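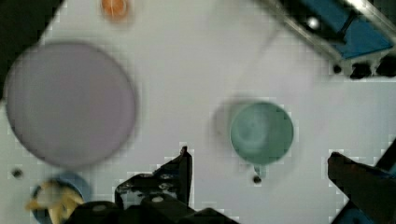 The table at Prirnetard, seen from the wrist. Green cup, lilac plate, blue bowl.

The Wrist View

The Gruvamano came up the stairs in two boxes, and I had the first one open before the door had swung shut behind me. I'd been waiting for it since May. Two fingers, black, with a grip so soft (the leaflet said) that it could lift a blown egg. I read the leaflet standing up, in my coat, and then I read it again.

My workmate was less taken. She had run the Reisinger for as long as I had been at Prirnetard, and she was fond of it the way people are fond of old vans. It was loud. It closed with a clack you could hear in the corridor. But it closed where you told it to, every time, and she didn't see what a new one was going to add to that.

"Twenty goes each," she said. "Same cup, same table, same arm. Then we'll know."

I said that was exactly what I wanted, and it was! I can't think of a nicer way to spend an afternoon than finding out which of two hands is better at picking up a cup.

The Reisinger went first. She drove, I kept the sheet. She had a way of coming in low and a bit to one side, so that the handle slid between the fingers almost by itself, and she never looked at the arm while she did it. She looked only at the little screen with the wrist view on it, where everything swam about and smeared whenever the arm moved quickly. I had complained about that picture for a year. She said you got used to it, like driving in rain.

Clack. Clack. Clack. Eighteen out of 20, and the two she missed she blamed on the controller, which did have a sticky left stick, to be fair to her.

Then we swapped the hands over. Four bolts, one plug, and a long search for the small hex key, which was in my pocket. I sat down in her chair. On the screen the new fingers poked up from the bottom of the view like a pair of black beaks, and past them lay the whole table, very white, with the plate over on the left and the cup standing a good way off from it on the right. I was so happy I forgot to press record.

"Record," she said.

My first go knocked the cup flat. So did the second. The third was lovely, though, no sound at all, only the cup going up as if it had thought of it first. I shouted. The fourth dropped from a height I won't put down here, and the cup bounced, and she wrote it on the sheet in rather large letters.

By the tenth I had worked out what was wrong. I was driving the Gruvamano as though it were the Reisinger, going for the handle, squeezing hard and hoping. The new fingers didn't want the handle. They wanted the rim, one inside and one out, and hardly any squeeze. I tried it. Up it went. I tried it again, and then I put the cup down on the plate and picked it up off the plate, which wasn't even in the test.

"That doesn't count," she said, but she had pulled her stool closer.

I finished on 15. Fifteen against eighteen, and I had never felt so cheerful about losing anything. I started telling her about the rim, and the quiet, and how you could feel through the stick the moment the fingers touched, a tiny buzz, like a fly in a matchbox, and she listened to all of it with the pencil behind her ear.

Then she said, "Budge up."

She took the controller and came in low and to one side, out of habit, and stopped. She backed off. She looked at the screen for a while. Then she brought the arm round over the cup, slowly enough that the picture stayed almost sharp, and let one finger down inside the rim.

The buzz made her jump.

"Oh," she said.

It had got dark outside and the bus to Prarkska had gone without either of us. She lifted the cup, set it down, lifted it again. I turned the sheet over to the clean side and ruled some lines.

"Go on, then," I said. "One."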